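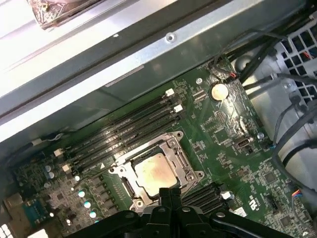 This page was last changed on December 15, 2019.

Print this article | E-mail this article

CPU socket

A CPU socket is the part of a computer motherboard that holds the processor and connects it to the rest of the machine. It carries power and signals between the processor and the board, keeps the processor in a fixed position, and allows it to be removed and replaced without soldering. Sockets are found in most desktop computers, workstations and servers. Many laptops and small devices have processors soldered directly to the board and therefore have no socket.

Construction

Two general designs have been common in desktop computers. In a pin grid array, the pins are on the underside of the processor and enter holes in the socket. A lever at the side of the socket closes the contacts around the pins. In a land grid array, the pins are in the socket in the form of small springs, and the processor has flat pads that rest on them. A hinged metal load plate is closed over the edges of the processor and held down by a retention lever.

The processor consists of a silicon die mounted on a thin board called the substrate. On most desktop models the die is covered by a metal heat spreader, which protects it and passes heat to the cooler above. A thin layer of thermal paste fills the small gaps between the heat spreader and the base of the cooler. Notches or a marked corner show which way the processor must face.

Position in the case

In a tower computer, the board is fixed to one wall of the case and stands upright when the computer is in use. For service work the case is usually laid down so that the board is level and the processor can be lowered into the socket from above. Memory slots are placed close to the socket in order to keep the electrical paths short. The parts that regulate the supply voltage, mainly inductors and capacitors, are also grouped nearby. Expansion slots for graphics cards and other cards occupy a separate area of the board, next to openings in the rear of the case.

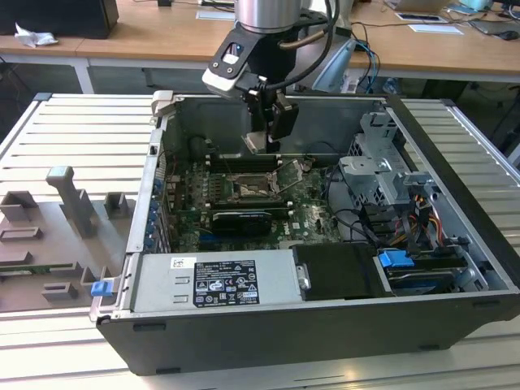

Opened desktop tower on a slotted work table, with the socket near the upper middle of the board and a small graphics card below it.

Removal and installation

Before a processor is removed, the computer is shut down and the power cord is disconnected. The person doing the work should be grounded, commonly by means of a wrist strap. The cooler is taken off first. Old paste may hold the cooler firmly to the heat spreader, and a slight twisting motion is preferred to a straight pull.

On a land grid array socket, the retention lever is pressed down, moved out from under its hook and raised. The load plate can then be opened. The processor is held by its edges and lifted straight up. It must not be slid across the socket, as the contacts bend easily and are difficult to repair.

Installation follows the reverse order. The alignment marks are checked, and the processor is set down under its own weight. Pressure is applied only by the load plate when the lever is closed. Used paste is wiped from the heat spreader with isopropyl alcohol and a lint-free cloth, and a new layer is applied before the cooler is refitted.

Protective covers

A land grid array socket without a processor is normally fitted with a plastic cover that shields the contacts from dust and accidental touch. Covers differ between socket types and are not always interchangeable. A cover should be kept after the first installation, and many suppliers require it when a board is returned. The cover is removed before the processor is put in place. 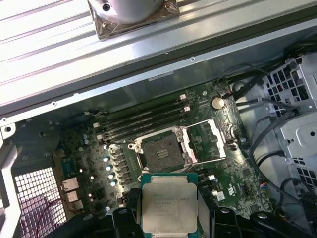 Socket with the load plate open and a black cover over the contacts. The memory slots beside it are empty.

Compatibility

A processor can be used only in a socket of the matching type. A physical match is not always sufficient. The board must also supply the correct voltage and have firmware that recognizes the model. The documentation for the board should be consulted before a replacement is ordered.

See also

Heat spreader
Memory slot
Motherboard
Thermal paste

Fendmont Encyclopedia of Everyday Technology, volume 3, entry 913

Contact the editors | Copyright Fendmont Reference, Nornudby. All rights reserved. | Back to top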